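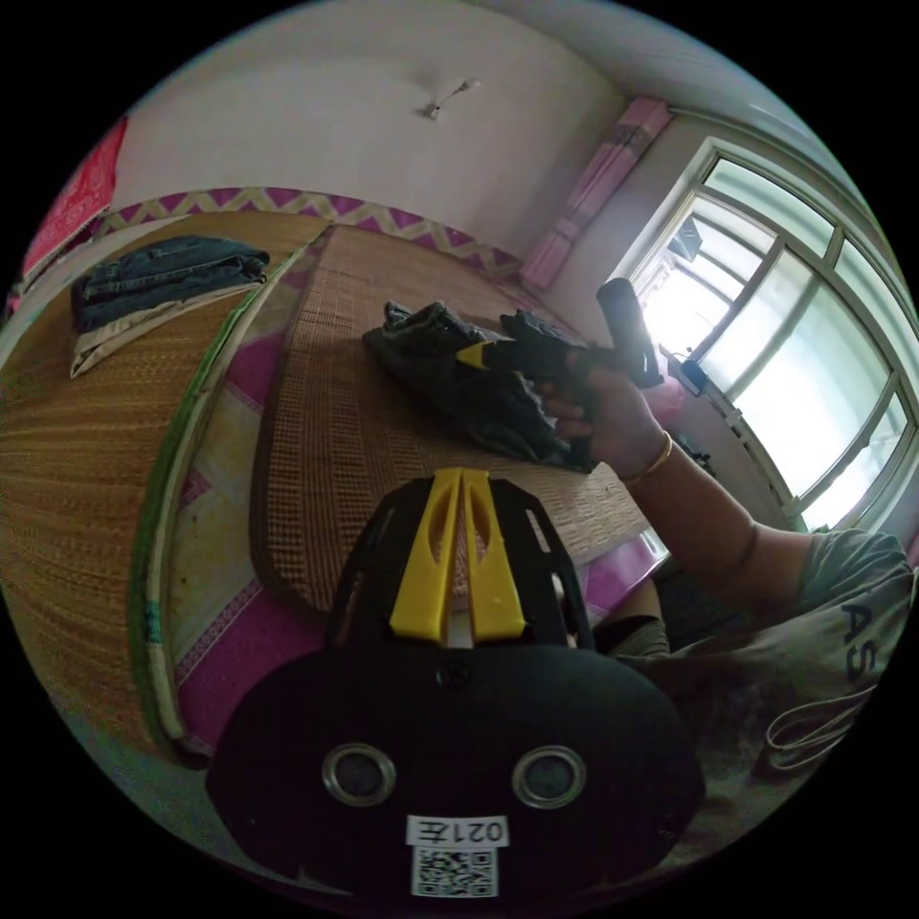

Dala Magazine Gives Its August Issue to the River

Home | Issues | Interviews | Shop | Subscribe | Contact

Sunday, August 23, 2020

Anong Luangrath answers the phone on the second try. She's at the printer's, it's loud, she has maybe half an hour before they need her back on the floor. "Go, go, ask me," she says.

So. The issue. Dala, the small fashion title she edits, has handed over all 132 pages to one subject: old clothes and what they do to the water once people throw them out. No new collections. No fall preview either, which cost her two advertisers.

"They were polite about it," she says. "One said come back when you're selling coats again. Fine. I like coats."

The idea came from Nerkow, a river cleanup group she had been following for a while. They pull fabric out of the Somboon canal, mostly polyester, a lot of it knotted around branches. Luangrath went along one morning in borrowed boots and ended up staying till dark.

"I saw a blouse I'm pretty sure we shot once. Same print, same buttons. I didn't say anything to the others. I went home and wrote to the whole staff and I think I used the word emergency in the subject line." 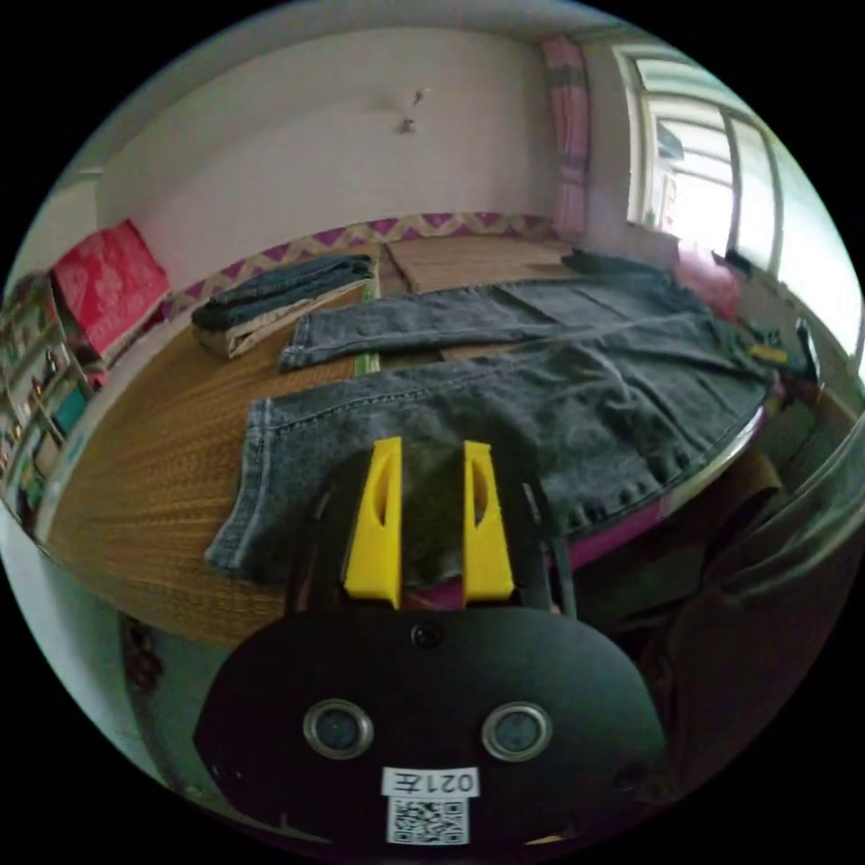

The staff took some convincing. Eight people work on Dala, most of them part time, and the fall preview is usually the one that pays the rent. Two meetings, one bad argument, then a yes.

The cover has no model on it, just a shirt the group hauled out, washed and hung on a line. Was she nervous about that? Long pause. Somebody yelling about paper in the background.

"Very. Newsstands want a face. We printed a test cover with a face and everyone here liked it better, me too. Then I put it in a drawer."

Inside there are 11 stories shot entirely in secondhand clothing, and a long piece on dye that she calls "the boring one, please read it." Hakine, the repair studio, wrote the mending pages. Those were supposed to be four pages and grew. She let them.

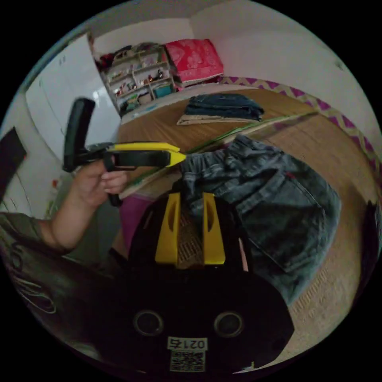
Print run is 700, smaller then usual. Recycled stock, thinner, and the blacks come out a bit gray. She held up the first copies to the window and worried, then stopped worrying, then started again this morning. Part of the cover price goes to Nerkow for nets and a second boat.

I ask if a magazine that spent years telling people to buy things is the right one to say this.

"No, probably not," she says. "But it's the one I have. We ran a shopping page in every issue and I wrote half of them. I can't un-write them. There's a letter from me on page three, it says that, more or less. My mother thought it was too harsh."

The shopping page is gone for good, she says, not only for this issue. What goes in that spot next she doesnt know yet. Maybe reader repairs. She's had letters already, one with a sock in it.

Then someone calls her name and she has to go look at a color proof. The issue is on sale now from the Dala shop and at the Hakine counter.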